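Hryhorii Shevchuk
May 1, 2019

Spent the whole afternoon at the Bromari open day and I have THOUGHTS. Long thread, mute me if robots aren't your thing!

2/ First stop was the simulation room, where a virtual arm does chores in a virtual house all day long. I stayed there way longer than I planned. Saved a few views from the big screen:
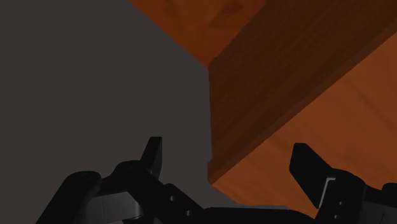
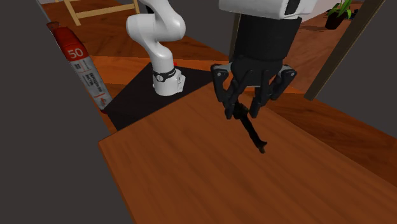
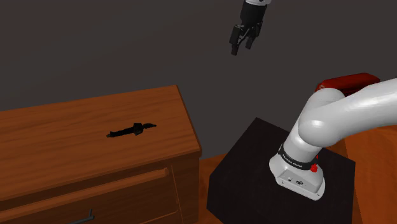 All three are from the simulator. Black gripper every time, and a lot of very convincing brown wood.

3/ The middle one is my favorite. The gripper has hold of a skinny black thing with a little angled end, and the tip is hanging just over the tabletop. I stood there holding my breath for a piece of software.

4/ In the last one there's a black object lying flat on top of the dresser. Someone next to me said knife, I said hand tool, we did not settle it. Try picking up something that thin with two stubby fingers though. I tried it at home with a butter knife and a pair of clothespins and it's a pain.

5/ The software is called Plilach and it's their own. The woman running the demo let us pick the starting position for the arm, then hit go. Each round of practice is 20 tries, then it shuffles things a bit and starts over. They were on round 22 when I walked in and everybody in the room was already rooting for it.

6/ Somebody asked the question I wanted to ask: why not just use the real arm? She said they do, on Thursdays, but if the fake one slams into the furniture you press a key and the furniture is fine. Fair enough!

7/ I also asked how they decide what goes in the room. Apparently one of the programmers kept adding stuff in April and the rest of the team let it happen (there's a potted plant back there in the second picture, and I would like to shake that person's hand).

8/ Next door was the Lopes hall, all conveyor belts. Louder, faster, very impressive, and I lasted maybe ten minutes. There was a counter on the wall at 1,690 parcels when I left. Great if you like sorting, my dad would have moved in.

9/ Practical stuff if you want to go next time: it's free but capped at 100 people, sign up on the Brornis page. Parking is behind the building, the entrance on the street side was locked. Coffee was good, the sandwiches were gone by two.

10/ Kids did great in the simulation room btw. One boy, maybe seven, got to choose where the arm started and put it as far away from everything as he could. Then he explained to all of us why that was harder. Hire him.

11/ Going back for the fall one for sure. If anybody from the demo team sees this: how do you decide how hard the fingers squeeze? I forgot to ask and it's been bugging me since the bus ride home.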